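Two controllers, one wastebasket: the gripper trials move to the office room

Mon 29 January 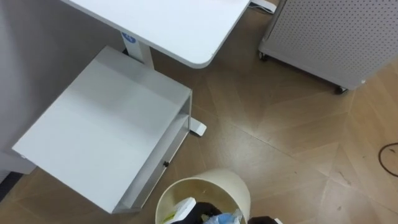
Izzati Lumbantobing would have started with the floor. Her note on the draft of this item said that most of the lost time in the first week came from driving and stopping on the planks, and that we were giving the grippers credit and blame that belonged to the base. She has a point, so the base gets its own section further down.

The task is office tidying. The robot comes up to a wastebasket next to a desk, reaches in, takes out one piece of trash and holds it over the rim until the operator calls the end of the run. Paper, thin plastic bags and small hard items all go in the basket, and the operator names the item before the arm moves. We run it first with the Ivik controller and then with the Cuesta, using the same gripper, and then change the gripper and do it again.

Grippers

Two are in the comparison. The Wokano is a two-finger parallel gripper with stiff pads. The Zilness has the same stroke but softer fingertips that give a little when they meet something.

On crumpled paper there is not much between them. Both close on it well enough, and the paper does most of the work by folding into whatever space is left. The Zilness is slower to close, and operators noticed this more than the numbers did.

Plastic bags are harder. A thin bag slides between stiff pads unless the fingers catch a fold, and the Wokano often came up with nothing. With the Zilness we got 81 percent of bags out on the first try once the closing force was raised. Before that change the figure was not worth writing down. The cost is wear. The soft tips pick up dirt and need wiping between sessions, and one pair has already been replaced.

Small hard items go to the Wokano. The soft tips let them turn in the grip, and a turned item tends to catch on the rim on the way out.

Controllers

The Ivik is the one most of the team learned on. It feels direct. Move your hand and the arm moves with it, with very little smoothing. Over a wide table that is fine. Over a round basket it means that a small twitch at the wrist puts a finger against the side, and the run stops on contact.

The Cuesta smooths more and lets you scale the motion down with a thumb switch. At the lowest setting the operator can work inside the rim without touching it, though getting there from the driving position takes longer. Several people forgot to switch back and then wondered why the arm would not lift. We have asked for a tone when the scale changes. For now the setting is shown in the corner of the operator's screen, where it is easy to miss.

New operators did better with the Cuesta from the first day. Experienced ones were split, and two of them asked to stay on the Ivik for the paper runs.

The base and the floor

The light brown herringbone floor is smooth enough to drive on, but the robot does not always stop where it is told. If it ends up a little short, the arm has to stretch, and the wrist loses the angle it needs to go straight down. We now stop, look through the head camera, and correct once before reaching. That single correction added 7 seconds to a run and removed most of the failed reaches.

Furniture matters too. The desk foot and the low shelf unit leave a narrow way in, and the gripper has to come from the open side. Please do not move either of them between sessions. Loose cables should be kept to the side of the room and checked before each drive. The cabinet on casters can roll, so push it back to its place if you have been using it.

Camera

We tried the head camera at two tilt angles. The steeper one shows more of the inside of the basket and less of the room. Operators preferred it for the reach and disliked it for driving. The plan is to tie the angle to the drive mode, so that it tips down when the base is locked.

What is next

The target is 3000 runs by August, divided evenly across the 4 pairings of gripper and controller. Booking is open for morning and afternoon slots, and anyone who finished the basic driving session can sign up. Bring back any fingertips you take from the spares drawer, including the worn ones. Izzati is keeping the run sheet and would like comments written on the day of the session.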